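双臂实验台机器人的采购与预算
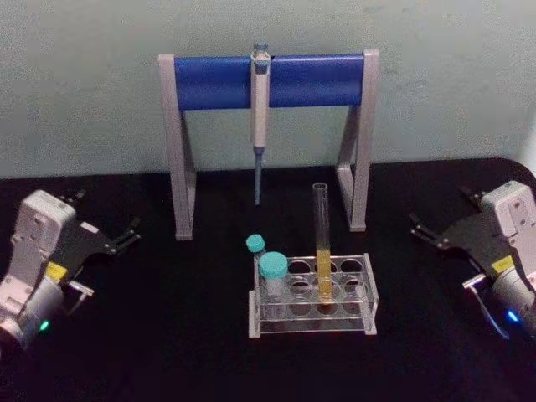

黑色台面上的双臂工作区,中间为移液器支架与透明试管架。

双臂实验台机器人的采购与预算,指实验室、高校院系或检测机构在购置由两条机械臂及配套实验器具构成的台式自动化系统时,所进行的需求确定、费用估算、场地准备、招标比选、验收以及后续维持费用安排。这类系统一般在普通实验台上作业,使用移液器、试管架、带盖小瓶等原本供人手操作的器具,与专用的液体处理工作站在价格构成和采购方式上都有区别。

在采购文件中,此类设备又称“双臂台式系统”“双臂操作平台”或“台面双臂单元”。部分单位把它归入通用机器人,部分单位归入实验室仪器,归类不同会影响审批渠道、折旧年限和保险条款。

目录
1 概述
2 需求确定
3 费用构成
4 场地与台面
5 末端执行器与实验器具
6 软件与接口
7 采购方式
8 验收
9 运行与维持费用
10 案例
11 常见争议
12 参见
13 注释

概述

台式双臂系统的最小配置包括两条机械臂、各自的控制器、末端执行器、固定用的台面或支架、急停装置、视觉传感器和一台控制计算机。用于湿实验的系统另需配备器具,如移液器及其支架、试管架、废液容器和吸头盒。供应商报价时,机械臂本体往往列在最前,器具与夹具常被并入“附件”一栏,或完全不列。

与龙门式液体处理工作站相比,双臂系统的通量较低,单次动作较慢,但可以完成旋盖、转移试管、更换器具等需要两手配合的步骤。因此预算论证中通常不以每小时处理样品数作为主要理由,论证材料多围绕流程的可变性展开,例如同一台面在上午用于配液,下午用于分装,或者方法每隔几个月就要修改一次。

双臂系统也用于方法开发和动作数据的积累。在这种用途下,台面上的器具数量很少,摆放简单,预算的重点转向传感器、存储和人员工时。两种用途混在同一份申请书里时,评审人员较难判断配置是否合理,不少单位的申请表因此要求申请人注明主要用途,并单独说明次要用途所增加的费用。

需求确定

需求文件一般由使用部门起草,经设备管理部门和安全管理部门会签。文件的核心是任务清单,即系统在验收时和日常使用中必须完成的操作。任务清单应写到动作一级。“完成移液”这样的表述过于宽泛,供应商可以用自备的电动移液模块满足,使用部门收到设备后才发现原有的手动移液器无法使用。较为具体的写法会列明:从支架上取下单道移液器,装上吸头,从指定试管中吸取液体,注入目标容器,退去吸头,将移液器挂回支架。

任务清单之外,需求文件还包括以下内容:

器具清单。列出系统需要操作的每一种器具的型号、外形尺寸、材质和质量。试管与小瓶应注明是否带盖,以及盖的直径和拧紧程度的范围。透明器具需要单独标注,透明亚克力和玻璃对多数深度相机都较难识别,供应商据此决定是否增配其他传感器。

环境条件。包括室温、湿度、通风、照明、地面振动情况和可用电源。

人员条件。说明由谁操作、由谁编程、每周可以投入多少工时。这一项在技术比选中常被忽略,对后续费用的影响却较大。

排除事项。写明系统不承担的工作,例如不接触挥发性有机溶剂,不处理感染性样品,无人值守时不运行。排除事项可以降低防护等级要求,从而减少费用,但日后若要扩大用途,需要重新做风险评估。

需求文件不宜指定某一品牌的机械臂。若实验室已有同品牌设备并需共用备件,应把共用备件写成一项要求,由供应商自行响应。

费用构成

双臂台式系统的总费用通常分为一次性费用和持续性费用。一次性费用包括以下各项。

机械臂及控制器。价格取决于负载、臂展、重复定位精度和关节数量。常见的协作型机械臂为六轴或七轴。七轴臂在狭窄台面上避让较为灵活,价格较高,控制软件也较复杂。两条臂一般选用同型号,便于共用备件和标定程序。

末端执行器。两指平行夹爪是最普遍的选择。指片多为可更换的金属板或塑料件,需按器具形状加工。夹爪本体与指片应分项报价,指片属于易损件,首次采购时通常要求附带备用件。

台面与支架。包括承载机械臂的底座、工作台面、背板和线缆固定件。

视觉与传感。包括安装于头部位置或台面上方的相机,以及腕部相机、力传感器等选配件。

器具与夹具。包括移液器支架、试管架、定位块、防滑垫和定制托盘。单件价格不高,但种类多,定制件有最小起订量,合计后可占到附件费用中的大部分。

集成与安装。包括机械安装、电气接线、标定、通信调试和现场编程。由供应商派人完成时,差旅和工时单列。

培训。按人次或按天计费。培训内容应与任务清单对应,只讲授机械臂基本操作的课程不足以让使用部门独立修改流程。

安全装置。包括急停按钮、安全扫描仪、围挡和警示标识。协作型机械臂可以不设围栏,但夹持玻璃器皿或尖锐物时仍需做整体风险评估,评估本身也要付费。

运输、关税与税费。进口设备应确认报价的贸易术语,以及退换备件时由哪一方承担运费。

预备费。用于应付安装中发现的小额改动,例如加高支架、更换指片、增加电源回路。财务制度不允许设预备费的单位,一般把其中可以预见的部分改写为选配项,在合同中约定单价和有效期。

持续性费用见“运行与维持费用”一节。

场地与台面

台面是报价中金额较小的一项,返工却较为常见。普通实验台的承重和刚度按人手作业设计,安装两条机械臂后,快速加减速会使台面晃动,影响吸头对准试管口。设备管理部门应向供应商索取安装面的刚度要求,并与现有实验台的参数核对。无法核对时,以新购独立机架为宜。

台面高度应兼顾人员上料和机械臂可达范围。高度定为900毫米的台面较易与相邻的标准实验台对齐,推车和样品盒可以平移上台。机械臂若侧向安装,两臂从台面左右两端伸入,中间留出共用作业区,背面靠墙也不影响取放;这种布局占用的进深较小,但人员只能从正面接近。若采用正面或顶部安装,应为维护人员另留通道。

台面颜色和表面处理影响视觉识别。深色哑光表面反光少,浅色器具与背景的对比明显,透明器具则主要依靠边缘的亮线识别,照明方向需要在安装时调整。台面材料还须耐受所用试剂和消毒剂,涂层脱落后的修补费用应事先询价。

电源方面,两台控制器、计算机、相机和照明宜由同一回路供电,并与离心机、烘箱等大功率设备分开。是否配置不间断电源,取决于断电时夹爪的状态。部分夹爪断电后保持夹紧,部分会松开,后者在夹持试管时有跌落的可能。

网络方面,控制计算机接入单位内网前通常需要信息部门审批,审批时间应计入项目进度。供应商若要求远程维护,需另行商定访问方式和日志保存办法。

末端执行器与实验器具

采购人员容易把注意力集中在机械臂的性能参数上,而实际作业中的失败多发生在夹爪与器具的接触处。指片的宽度、表面摩擦和开合行程决定了系统能够拿取哪些物品。一副指片很难同时适用于细长试管、小瓶螺旋盖和移液器手柄。可选的办法有三类:更换指片,使用快换装置,或者改造器具。

更换指片费用最低,但需要人工介入。快换装置可由程序控制,价格较高,并会增加末端质量,降低有效负载。改造器具指在移液器手柄上加装平面夹块、在试管架两端加装把手等做法,花费小,见效快,缺点是改造后的器具不便再供人手使用,校准证书也可能需要重新确认。

移液器的选择有手动和电动两种。手动单道移液器价格低,实验室多有存量,但按压按钮要求夹爪具备额外的执行机构,或由另一条臂配合完成,动作的重复性需要验证。电动移液器可由通信接口控制吸排,省去按压动作,单价较高,电池和接口附件需一并列入预算。悬挂式支架便于夹爪从侧面接近,支架横杆的高度应保证移液器取下时下端不碰到台面上的器具。支架本身较轻时应加以固定,取放过程中的侧向力可能使其移位。

试管架宜选用两层孔板结构,下层孔板限制试管摆动,有利于吸头插入。透明亚克力试管架便于人员观察液面,但易被划伤,部分有机溶剂会使其开裂。孔位多于实际用量时,应在程序中规定固定孔位,并在需求文件中附上孔位编号图。小瓶与试管混放于同一试管架时,要检查瓶身直径与孔径是否相配,倾斜的小瓶会给旋盖带来困难。

器具的数量按同时使用、清洗周转和备用三部分计算。开发阶段破损率高于日常运行阶段,玻璃试管可适当多购,或先以塑料试管代替。调试用的液体多为加有食用色素的水,便于观察液面,费用可以忽略。

软件与接口

软件费用有买断、按年订阅和按功能模块授权等形式。采购文件应要求供应商逐项列出完成任务清单所需的全部授权,并注明到期后的处理方式。订阅到期后若系统停止运行,该费用应视为必要的持续性费用,不能作为选配。

双臂协调功能在部分产品中单独收费。没有该功能时,两条臂由各自的控制器分别驱动,碰撞避免依靠使用者自行编写的互锁逻辑,编程工时随之增加。比选时可要求供应商演示两臂在共用区域内交替作业。

接口方面应确认以下几点:控制器是否提供公开的编程接口,是否支持外部计算机实时控制,相机数据能否以通用格式导出,运行日志的保存期限和字段说明。对于计划使用学习类控制方法的单位,控制频率和时间同步是主要的技术指标,应写明测试方法。

与实验室信息管理系统的对接常被放在第二期。如确定要对接,第一期就应保留样品编号的读取手段,例如预留扫码器的安装位置。

采购方式

金额较低时可采用询价或比选,达到限额后按单位规定公开招标。双臂系统涉及本体、夹爪、视觉和集成多个环节,发包方式主要有以下两种。

整体采购由一家集成商负责全部内容,责任边界清楚,验收以任务清单为准,报价中含有集成商的管理费和风险费。适合缺少自动化人员的实验室。

分项采购由使用单位分别购买各部件,自行集成。设备费较低,部件选择自由,但接口问题由使用单位承担,保修期的起算时间也不一致。适合已有编程人员、且系统构型会经常变动的研究组。

介于两者之间的做法是购买供应商预装的双臂平台,器具和夹具自备。合同中应写明平台供应商对自备器具的支持范围。

评分办法中,价格、技术响应和售后的权重由各单位确定。技术响应部分可设置演示环节,由使用部门提供器具,投标人在自己的场地完成规定动作并录像。演示所用器具应与日后使用的一致。投标人以自带器具代替的,可以按部分响应处理。

付款通常分为预付款、到货款、验收款和质保金。验收款比例过低会削弱对集成商完成收尾工作的约束;比例过高则可能使小型集成商放弃投标,或在报价中计入资金成本。

验收

验收分为出厂验收和现场验收。出厂验收在供应商处进行,检查机械臂型号、附件数量和基本动作。现场验收在安装标定之后进行,以任务清单为依据。

现场验收的测试项目应规定重复次数、允许的失败次数、失败的定义和人工干预的处理办法。失败的定义尤其需要书面约定。例如吸头碰到试管口后仍完成转移,是否计为成功;移液器挂回支架时位置偏斜但未脱落,如何记录。没有约定时,双方往往按各自的理解统计。

液体转移的准确性一般用称量法测定,并与人员使用同一移液器的结果对照。旋盖、取放等动作没有通行的量化方法,多以完成情况和器具有无损坏来判定。

验收文件包括测试记录、标定数据、程序源文件、备件清单、培训签到表和风险评估报告。程序源文件的归属应在合同中写明,只交付编译后的文件会使日后的修改依赖原集成商。

运行与维持费用

持续性费用包括保修延长、软件订阅、指片及线缆等易损件、吸头和试管等耗材、移液器校准、定期标定以及人员工时。其中人员工时占比最大,却因不单独付款而常被略去。流程改动频繁的实验室应把编程工时计入每次方法变更的费用。

机械臂的维护周期由厂家规定,一般包括关节检查、制动测试和螺钉力矩检查。腕部附近的线缆和支架在反复弯折后容易磨损,应列入例行检查。指示灯状态、夹爪开合行程和指片紧固情况可由操作人员在每次开机时查看。

保险方面,设备险一般承保意外损坏,由编程错误造成的碰撞是否在内,各家条款不同,需要书面确认。

报废处理费用较少被列入预算。接触过危险试剂的指片和台面需按实验室废弃物处理,机械臂本体经清洁后可以转让或用于教学,转让前应确认软件授权能否随机转移。

案例

格雷尔科姆(Grelcombe)检测中心的双臂台式系统采购,是内部培训材料中引用较多的一例。该中心的需求为在方法开发室内完成小批量显色试剂的分装,原由人员手工操作。设备主管奥尔加·米兰达(Olga Miranda)起草的首版需求文件只有机械臂参数和一句任务描述,三家供应商的报价差距很大,无法直接比较。

第二版需求文件改以任务清单为主体,共77条,逐条注明器具、孔位和判定方法。普伦内蒂(Plunetti)以预装平台投标,普拉斯特盖特(Prastgate)以整体集成投标,奥图尼奥(Ortuño)仅就夹爪和指片部分报价。中心最终选择预装平台,并另行与奥图尼奥签订指片加工合同,器具沿用中心已有的移液器和试管架。

安装阶段出现两处变更。原有实验台刚度不足,改用独立机架;移液器支架在取放时发生滑动,加装了底部固定件。前者未列入预算,由院系设备费补足。后者的费用计入预备费。

现场验收由中心聘请的自动化顾问莱夫·伦宁(Leif Rønning)主持。测试共进行627次转移动作,其中的失败多集中在更换玻璃试管批次之后,经查为两批试管的外径不同。验收记录建议在器具清单中增加外径公差一栏,该中心此后的同类采购沿用了这一格式。

米兰达在结项报告中指出,项目延误的主要原因是台面更换和网络审批,设备本身按期到货。报告同时承认,首年的编程工时明显超出申请书中的估计,申请书没有把方法变更计算在内。

常见争议

是否应以节省人力作为申请理由,各单位看法不一。支持者认为财务部门需要可比较的数字,反对者认为双臂系统在最初阶段所需的人员投入往往高于手工操作,以节省人力立项会使后续考核难以通过。折中的做法是把考核指标定为方法数量和可运行时间,人力变化作为参考数据报告。

另一争议是应否等待价格下降。机械臂本体的价格受市场竞争影响较大,而集成、夹具和培训费用以人工为主,下降有限。推迟采购所节省的部分因此多集中在本体一项。对于器具和流程尚未确定的实验室,也有意见主张先租用或购买单臂系统,待任务清单稳定后再扩为双臂。单臂系统扩展时,需要确认控制器和底座是否支持第二条臂,否则原有部件不能沿用。

关于人用器具与专用器具的取舍也存在不同意见。使用人用器具可以利用存量,人员可随时接手;专用模块可靠性较高,程序简单。混合配置较为多见,即移液使用电动模块,取放和旋盖使用普通器具。

参见
实验室自动化
协作机器人
末端执行器
移液器校准
设备全寿命费用
工厂验收测试

注释
1. 本条目所称“台面双臂单元”不包括封闭舱体内的双臂设备,后者的通风与防护费用另有计算方法。
2. 臂展指机械臂底座中心至腕部法兰的最大水平距离,不含夹爪长度。各厂家的标注方法可能不同,比选前应统一。
3. “器具”在部分单位的财务科目中属于低值易耗品,与设备分开报销,编制预算时须分别填报。
4. 案例一节中的普伦内蒂、普拉斯特盖特和奥图尼奥均采用采购文件中的中文译名。

分类:实验室设备|机器人|采购管理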